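Part-time kitchen and counter help wanted, Bamside Lunch Room

Bamside is looking for one person to help with prep and counter service, starting in September. The job is 70 hours a month, mostly late mornings and early afternoons, with every Friday off.

You will wash and cut vegetables, pack lunch orders, take payments and clean up after closing. On a busy day we send out almost 200 lunches, so you should be comfortable on your feet and able to lift a full crate. Kitchen experience helps, but we will train the right person. A food handler card is required by the end of your first month.

Pay is hourly and tips are split evenly by shift. You get a free meal each day you work.
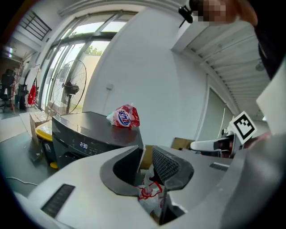
Shifts start at 9 in the morning. Parking behind the Olszewski building is free for staff, and the Grusell bus stops across the street.

To apply, bring a short resume to the counter after the lunch rush or leave it at the office, Room 302. Please list two references and the days you can't work.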